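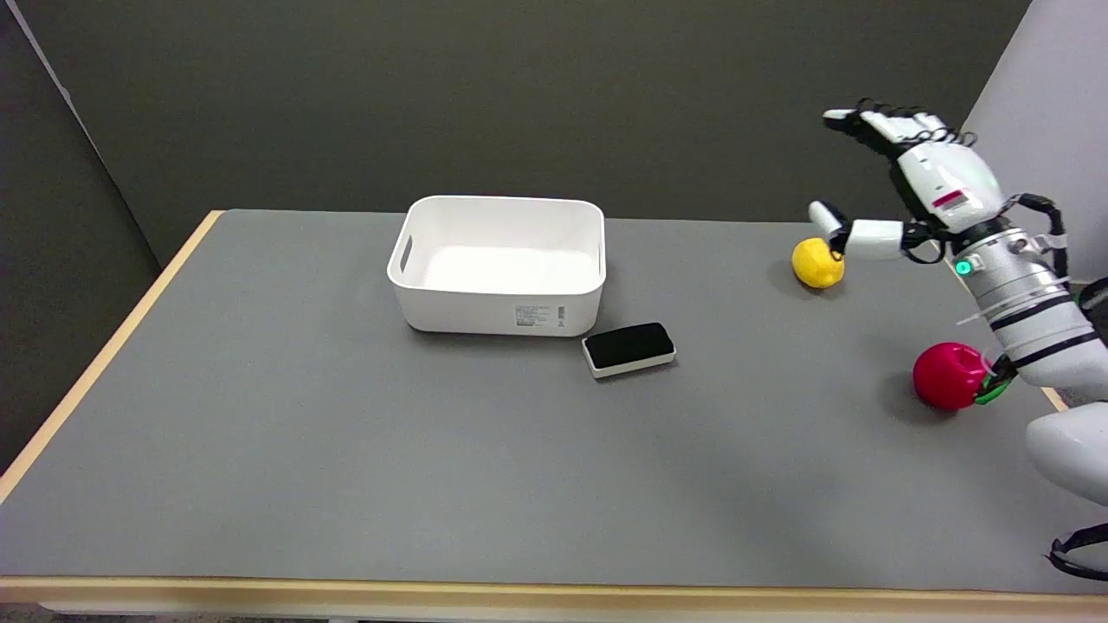
Lemon on the table, Mallmont open day

I only went to the Mallmont open day for the cricket (they run a blind cricket squad out of the indoor hall) and ended up staying till they locked up! Marius Pîrvu let me have a go in the nets with blacked-out glasses on. You listen for the rattle in the ball and sweep like mad. I faced 13 deliveries and hit two, one of them with my shin.

After tea there was a 15-over game, Erora against Lungu, and what a noise, everyone calling, the keeper shouting the bowler in. Erora made 100 and Lungu got within a few runs, with a lovely run-out at the end. There were around 30 of us watching on those freezing benches.

Parking is behind the hall, off Sulturitz Road. The next one is in October and I've put my name down to score.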